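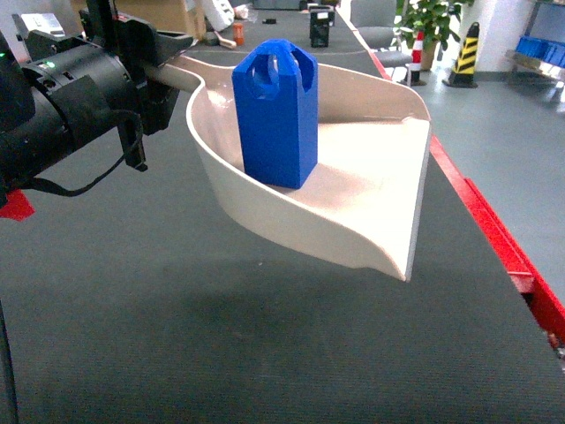

Rarov Bench Arm Kit

The Rarov is a tabletop robot arm sold as a kit for people building at home or in a shared workshop. You get the joints, the two-finger gripper, the controller board and the wiring. You supply the bench, the computer and a free weekend.

It was designed by Marleny Carhuamaca and Fidelina Giraldo at the Nusar workshop, where the first one is still bolted down and still gets used. Most of the changes since then came from members who built their own and told us what was annoying.

What it's for

Picking things up, moving them and putting them down again. The gripper closes on straight handles best, so scoops, spatulas and brushes are good first tools. If you plan to carry small parts in a scoop, pick one with raised sides — flat ones tip their load as soon as the wrist turns.

In the kit

Joint housings, assembled, with status light
Gripper with 2 spare finger pads
Controller board and power supply
Cable set
Mounting plate and 8 bolts
Printed build guide

Specifications

Reach: 700 mm
Finish: black
Build time: roughly 14 hours for a first build

Before you order

The mounting plate needs a solid top under it. Carpet on the bench is fine and keeps parts from skating away, but cut it back where the plate sits. Leave slack in the cable at every joint and run the arm slowly through its full travel before you tie anything down. A cable that looks fine at rest can pull tight at full reach.

The Uvby camera mount fits the same plate and is sold separately. Tools and loads are not included.

Orders and spares

Kits ship in batches. The next one closes on 29th January. Finger pads and cables are kept in stock and can be ordered at any time. If you bought a kit before October, check the bolt pattern on your plate before ordering a new one — the old plates used wider spacing.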